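4. Setting out the table and cups

Read this section before you unpack the Elto cup set. It covers the table surface, the position of the cups and the daily reset. Washing and storage are in section 5.

4.1 What you need

Elto cup set, small size
Placement sheet (folded inside the lid of the carton)
Roll of removable dots, 200 per roll
Soft cloth and mild dish soap
Tape measure marked in millimetres

Check the contents against the packing slip. If anything is missing, keep the carton and contact Wanex with the order number printed on the slip. Replacement cups are sent singly or in sleeves. The order code for a single cup is 2,358 and the code for a sleeve is 1,609.

4.2 Preparing the table

1. Choose a table with a flat, plain top. A light colour is best, as the coloured cups stand out clearly against it. If your table has a strong wood grain or a pattern, cover it with the plain mat (sold separately by Haddad).

2. Clear the part of the top where the cups will go.

3. Wipe the surface with a damp cloth and a drop of dish soap. Dry it fully. A film of water under a cup will let it slide.

4. Check for wobble by pressing on each corner in turn. Adjust the feet or put a folded card under the short leg.

5. Lay the placement sheet flat with the printed arrow pointing to the back of the table. Mark the centre point with a removable dot, then take the sheet away.

Note: The dots leave no residue on painted or laminated tops if they are lifted within a month. On oiled timber, test one first in a spot that doesn't show.

Caution: Do not use spray polish on the table. It makes the surface slippery and is hard to get off the rims.

4.3 Placing the first cup

Start with one blue cup. The other colours follow the same steps once the first position has been settled.

1. Take a cup from the sleeve by twisting gently. Do not pull on the rim - the smaller cups can crease.

2. Look inside for packing dust or loose bits of card and tip them out.

3. Stand the cup upright on the dot, open end up. The base should cover the dot completely.

4. Press lightly on the rim with one finger. The cup should not rock. If it does, turn it a quarter and try again, or swap it for another.

5. Leave clear space on all sides and above. Fingers or a gripper should be able to come down over the cup without brushing anything else on the table.

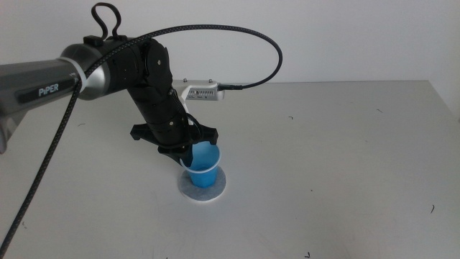

4.4 Adding more cups

1. Measure 200 mm from the centre of the first dot and place a second dot. Keep the same spacing for any further cups.

2. Work from the back of the table to the front so that your sleeve doesn't catch the ones already standing.

3. Keep cups of the same colour together until you are used to the layout. Mixed colours can be introduced later.

4. Write the final layout on the blank grid on the back of the placement sheet. This saves measuring again if the dots come off.

Note: Cups from the older Flirach set have a slightly wider base. They can be used on the same table but should not be nested with Elto cups, as they jam.

4.5 Resetting at the end of the day

1. Pick up the cups from front to back and check each rim for splits.

2. Nest them loosely, no more than ten to a stack.

3. Wipe the table again and replace any dot that has lifted at the edge.

4. Put the stacks back in the carton and close the lid. Keep the carton out of direct sun. The blue fades first, especially on a windowsill.

Caution: Throw out any cup with a split rim. Tape does not hold under repeated handling and the edge can be sharp.

4.6 If something isn't right

Cup slides when touched: the table is damp or has polish on it. Wash with soap, rinse and dry.

Cup rocks: check for a curled dot underneath, then check the base of the cup.

Cups stick together: stand the stack in warm water for a few minutes and twist. Do not pry with a knife.

Cup is hard to see: change the mat or move the lamp so that it doesn't glare off the tabletop.

Questions about this section can be sent to Štefánia Hrubý at Wanex. Please include the order number and the colour of the cups.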